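How to Use the Open Plaza for Motorcycle Practice
Virden Rider Training Office
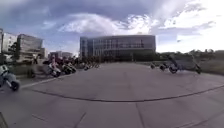 Motorcycles on the concrete plaza, with the glass office building at the far end.

These instructions apply to all riders registered for group practice at the Virden site. Riders should read them in full before the first session.

Before you ride
Check tire pressure, brakes, lights and chain tension at home. Sign in with the session leader and show your license. Groups are limited to 10 motorcycles, and late arrivals are placed in the next group.

Setting up
1. Park together on the side assigned to your group and switch off the engine.
2. Walk the riding area and remove stones or litter.
3. Agree on hand signals for start, slow and stop.

Riding the exercise
Leave the waiting group only when signaled. Complete 3 slow passes across the plaza, keeping at least two bike lengths from the rider ahead. Look toward the far side - not at the front wheel - and brake gently before each turn. Return to the waiting group at walking pace.

Wind can be strong on open concrete. Sessions stop at the first sign of lightning.

Questions about September dates should be sent to Urmila Negi, Session Coordinator.

Last revised Wednesday, July 31, 2024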